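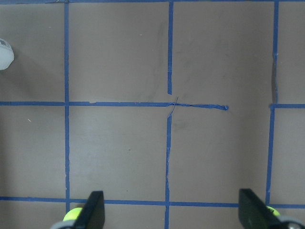
測定・墨出し

床の割付と累積誤差について、手元のメモを整理しながら何本かに分けて書く。対象は屋内の平らな床に矩形の格子を出す作業。勾配のある床と屋外は扱わない。

きっかけはFadsteadの改修で、床タイルの目地が奥の壁際で合わなかったこと。ずれは9mm。タイルの寸法公差で説明できる量ではなく、墨の段階で入った誤差と判断した。

原因として多いのは送り測り。前の線から次の線を測り、その線からまた次を測る。各回の誤差がそのまま次の線の位置に乗る。

毎回の読み誤差が偶然誤差だけなら、標準偏差は回数の平方根で増える。問題は系統誤差のほうで、こちらは回数に比例する。巻尺の爪の遊び、鉛筆の芯の太さ、線のどちら側に当てるかの癖。どれも毎回同じ向きに出る。

対策は単純で、巻尺を一度張り、全部の点を基準からの累計値で落とす。途中で巻尺を動かさない。累計値は先に紙に書き出しておく。現場で暗算すると足し間違いが混じる。

累計値を書くとき、割り切れない寸法を丸めてから足さないこと。端数を持ったまま足し、最後に各点を丸める。丸めてから足すと、送り測りと同じことを机の上でやっている。

爪の遊びについて補足。巻尺の先端の爪が動くのは故障ではなく、引っ掛け測定と突き当て測定で爪の厚み分を補正するための構造。ただし落下で曲がった爪は補正が狂う。墨出しでは爪を使わず、切りのいい目盛を基準線に合わせて、最後にその分を引くほうが安定する。

この引き算を忘れる事故が定期的に起きる。Ukanoの倉庫で一列まるごと100mmずれた線を見たことがある。誤差としては巨大なので、かえって見つけやすい。困るのは2mmや3mmのほう。

基準線の話。壁を基準にしない。壁は直線ではないし、隣の壁とも直角ではない。部屋の中央付近に直交する基準線を2本出し、壁との関係は最後に端材の幅で吸収する。

直角の確認は対角線で行う。矩形の向かい合う辺の長さがそれぞれ等しく、かつ対角線が等しければ、四隅は直角になる。対角線だけ測って安心する人がいるが、等脚台形でも対角線は等しい。辺も測る。

矩形は大きく取る。小さい矩形で出した直角を延長すると、角度誤差も一緒に延長される。長さ600mmの差し金の先で0.5mmずれていれば、6m先では5mmになる。差し金は確認用で、基準を作る道具としては短い。

レーザーの直角も鵜呑みにしない。Vidmarの十字ラインを使っているが、購入時に一度、それから落としたあとに必ず、対角線と突き合わせている。仕様書の精度は新品の値で、車の荷台で揺られたあとの値ではない。

レーザー線には幅がある。距離が伸びると線も太くなる。線の中心を目で取るより、必ず同じ側の縁で拾うと決めたほうがばらつきが小さい。どちらの縁にしたかは図面の余白に書いておく。書いていないと翌日の自分が逆を使う。

墨つぼとチョークラインの使い分け。残る線が要るなら墨、消したいならチョーク。Betleyの青粉は発色がよいが湿気の多い床では落ちにくかった。仕上げ面に残る場所では、見えない隅で先に試す。

糸を弾くときは床に対して垂直に引き上げる。斜めに弾くと線が弓なりになる。長い線なら中央を指で押さえ、片側ずつ弾く。

テープで格子を出す方法もある。床や台に傷を付けたくない場合、仮の割付を見せたい場合に使う。線の色がはっきりするので、離れて全体を確認するには都合がよい。

ただしテープは幅のある線なので、位置を定義するのは片側の縁だけになる。中心を基準にすると、貼るたびに目分量が入る。縁を基準にし、全部のテープで同じ側に揃える。

手で送りながら貼ったテープは波打つ。冒頭の写真でも、左の長い縦の線がわずかに蛇行していて、縁に細かいほつれがある。この縁から寸法を取るなら、どこに当てるかで値が変わる。

同じ写真の中央では縦の線が交点の手前で途切れ、破れた細い切れ端が斜めにかかって小さな「×」のような形になっている。区画を見せるだけなら支障はない。測点として使うなら、交点はテープに頼らず、下地に針か細い鉛筆で打っておく。

紙系のテープは引っ張ると伸び、貼ったあとに戻ろうとする。長い線を一気に張って貼ると、時間がたってから端が縮む。両端を仮に押さえ、間を緩めに置き、基準点に合わせて押さえていく。

剥がすときは低い角度でゆっくり。急に引くと裂ける。糊残りは放置期間と日当たりで大きく変わるので、製品表示の日数より短く見積もる。

温度の影響。鋼の線膨張係数はおよそ11.5×10のマイナス6乗。屋内の短い測定では、他の誤差に埋もれる。夏の屋根の上と冬の室内を同じ巻尺で比べるようなときだけ気にすればよい。

張力のほうが効く。床に置いた巻尺を軽く引くのと強く引くのとで読みが変わる。たるみは長く読む側に、引きすぎは短く読む側に出る。一人は端、一人は目盛という組で測るなら、途中で役を替えない。

7月29日、Fadsteadの残り半分を累計値で出し直した。基準線は前回のものを捨て、対角線を取ってから始めた。ピッチは目地込みで604mm。前回の図面は600mmにタイル間4mmを足す書き方で、足す側の解釈が人によって違っていた。

つまり今回の9mmには、測り方のほかに図面の書き方も寄与している。目地の片側だけ数えた列があった。目地は心々で書く。そうすれば足すか足さないかの判断が現場に降りてこない。

Valbona Matićから「最後の点だけ逆側から測れ」という指摘をもらった。累計で出した最終点を、反対側の基準から測り直す。全長と合わなければどこかの点が怪しい。手間は巻尺一回分。次から手順に入れる。

閉合差が出たときの扱い。測量のように各点へ配分する人もいるが、床の割付では勧めない。原因の分からない差を均すと、正しかった点まで動く。まず測り直し、それでも残る差が目地で吸収できる量なら、端の一列に寄せる。

記録の形式。点の番号、累計の設計値、実測値、差、測った人。差の列は符号を必ず付ける。符号が揃っていれば系統誤差、散っていれば偶然誤差と見当が付く。絶対値だけの表では後から何も読めない。

今回の表では、前回分の差が全点プラス側だった。爪の曲がった巻尺が一本見つかり、廃棄済み。新しい巻尺は鋼尺と突き合わせてから使う。

質問が来ていた件。タイルの実寸は箱ごとに違うので、割付の前に別の箱から抜いて測る。呼び寸法では計算しない。ロットが混ざっている場合は、大きいほうに合わせてピッチを決める。

斜め貼りの割付は別に書く。基準線を45度回すだけだが、壁際の切断寸法の出し方が変わる。8月に現場が一つあるので、その実測値が揃ってから。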